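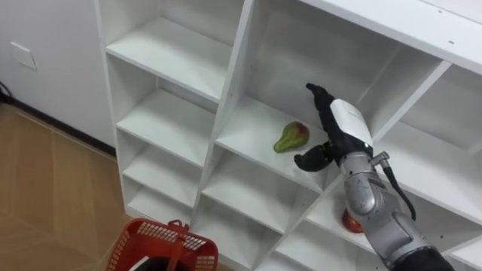

Forums > Software > Manipulation and Planning > Shelf picking: approach is fine, pregrasp is not

Print this thread | E-mail this thread | 16 replies shown in 2 pages, page 1

skanville_mei
Okay, I have to share this somewhere people will get excited with me. We moved our pick stack over to a sampling planner with a learned grasp scorer on top, and the reach into the cubby unit is so much nicer than it was in the spring! The arm comes in from the right, the hand opens with the palm facing in, fingers together and thumb way out, and it lines up beside the pear with the shelf boards on every side of it. No hand-tuned waypoints anywhere in there. I grinned like a kid.

Now the problem. The scorer loves side grasps on the pear, and I think it loves them too much. The fruit is lying on its side near the front edge of the shelf, neck pointing left, and we approach from the fat end. Of the last 90 attempts in the log, the planner returned a path every single time, but the final closing move got rejected by the collision check in 16 of them. Almost always the fingertips against the back panel. What do people do for the last couple of inches? Shrink the padding? Switch controllers?

- Mei Mbeki

3 people like this

torque_and_tea
Shrink the padding, but only on the distal links and only once you're in pregrasp. We run fat padding for the whole transit and swap in a second collision model at the shelf lip. Works great with white boards too, where depth gets mushy in the corners and the map grows little lumps that aren't there.

birdie_s
Oh this is my favorite topic. Please don't shrink the padding yet! If the corners of your cubbies are shaded gray and the rest is bright white, I'd bet a lot that your back panel is bulging forward in the map. Stereo on plain laminate is miserable, there's nothing for it to match. Fit planes to the unit instead. It's a grid of square boxes, you know the board thickness, you can get the whole thing from the front edges and the dividers. Then the planner sees real walls and your padding can stay where it is.

I did this for a bookcase at Ekireo and it took an afternoon. (Okay, an afternoon and the next morning, I had a frame flipped.)

Birdie Strickland

5 people like this

torque_and_tea
> Fit planes to the unit instead

Sure, until somebody bumps the unit. Then your beautiful planes are in the wrong place with total confidence. I'd take a lumpy map that's in the right spot.

birdie_s
So refit on every approach! It's cheap. Front edges are high contrast against the shaded interior, and you already have a head view looking down at it. Mine refits before pregrasp and refuses to continue if the residual jumps.

e_vidal
Mei, what's the wrist camera situation? From the head view alone your own forearm has to be eating a good part of the right column once you're in that far. The red fruit on the lower shelf is mostly behind the arm, for instance. If you plan the next pick from that same view you'll get half an object, and the scorer will hand you a grasp for half an object.

skanville_mei
Head only for now. And yes, you nailed it, the second target is a mess while the first pick is going on. The detector keeps flipping its label between apple and tomato depending on how much of it is sticking out past the forearm. I've been caching the detection from before the arm enters, and then ignoring anything new inside the arm mask.

e_vidal
Caching is right. I'd go one further and keep the arm mask inflated by a few pixels, then let the tracked object coast with growing uncertainty. Brollarex has a little tracker node that does this and it's a joy to read, very short. The label flipping I wouldn't care about at all. Grasp it as a round thing and let the sorting step argue over what it's called.

Eusebio

chalerm.o
Going back to the closing move. I don't think this is a perception problem, or at least I'd test the other theory first. You're checking the hand as if it closes in place. Those fingers start out pointing up and toward the back wall, so depending on how your hand's linkage works, the tips can sweep forward before they curl. If your check samples only the start and end poses, or samples coarsely, you'll see odd rejections with a perfectly good map.

Try this on the logged failures, offline:
1. freeze the arm at pregrasp
2. step the hand joints through the close in small increments
3. print which link touches which board, and at what step

If the contact shows up in the middle of the close and is gone by the end, Birdie's planes won't save you.

Chalerm Ongart

4 people like this

birdie_s
Ooh. Fair. I'd still fit the planes, but run Chalerm's thing first, it costs nothing.

skanville_mei
Ran it over lunch! Chalerm, I owe you one. In most of the rejected ones the contact appears partway through the close, middle finger against the back panel, and then it's clear again by the time the fingers are curled. But there were 2 where it's in contact from the very first step, before anything moves, and those look like Birdie's bulge to me. So you both get to be right.

chalerm.o
Nice. For the sweep, preshape: curl the fingers a little before the hand goes past the lip, so the tips never have to travel through that space. You lose some opening, and on a pear you can afford it.

anika_h
Can I disagree with the whole approach a bit? I love a side grasp as much as anyone, but an object near the front edge is asking for a grasp from the front. You've got a big open compartment facing you and you're spending planner time squeezing the hand in next to the fruit. A flatter wrist, thumb under the lip, fingers over the top, and the back panel stops mattering.

Also a pear is fatter at one end (breaking news, I know) and closing on the round end tends to squirt it toward the neck. We see it roll in sim all the time. I'd score grasps on where the mass is and penalize anything that pushes along the taper.

Anika Haddad

torque_and_tea
Fingers over the top in a cubby means the knuckles are up against the next board. Been there. Have you got clearance for that?

anika_h
With our hand, yes. With hers, no idea. Measure it and find out! The taper term is worth adding either way, it was one line for us.

skanville_mei
Adding the taper term today, it's such a good idea that I'm annoyed. I'll try the front grasp as a separate candidate set and let the scorer see both. The cable loop by the wrist is my worry there. It hangs out to the side of the forearm and I have it modeled as a fat capsule, so anything that rolls the wrist toward a divider gets thrown out.

e_vidal
Try splitting the capsule into 3 short ones that follow the curve. One big capsule blocks a ton of wrist poses you'd like to have. The Altıntaş config repo has a template for dress packs, steal the layout from it.

birdie_s
Please post the before and after roadmaps when you have them, I want to see how much free space those capsules were hiding. And log the plane residuals while you're in there. Pleeease.

skanville_mei
Will do. Preshape first, then capsules, then planes, and I'll put the August logs up next to the new ones so the failures can be compared one to one.

Page 1 of 2 | 12 shares | Print this thread | E-mail this thread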